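Sticky drawers in an old chest - what do I rub on them?
Posted in Home & Furniture

Saron Yimer
Hello all! My grandmother left me a chest of drawers she bought in 1953, and I love it dearly, but 4 of the drawers stick terribly every June when the air gets damp. I don't want to sand anything I can't put back. What would you try first?

Robel Degefa
candle wax. works fine

Mekdes Gebreyes
What a lovely thing to inherit, Saron! Robel is right about wax, but please take the drawers out first and brush the runners clean - old wax and dust turn into a sort of glue. Then rub a plain white candle along the runners and the bottom edges of the drawer sides, and slide each one in and out a few times. If they still stick, wait for dry weather before you sand, or you may end up with loose drawers all winter (I did this to my poor sister's desk and she still brings it up).
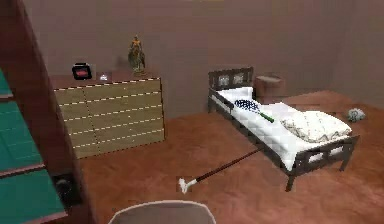
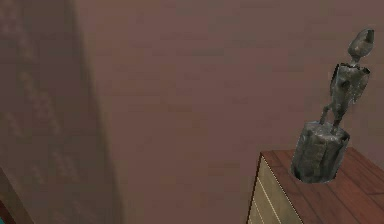
Chest of drawers in the first, dresser at lower right in the second.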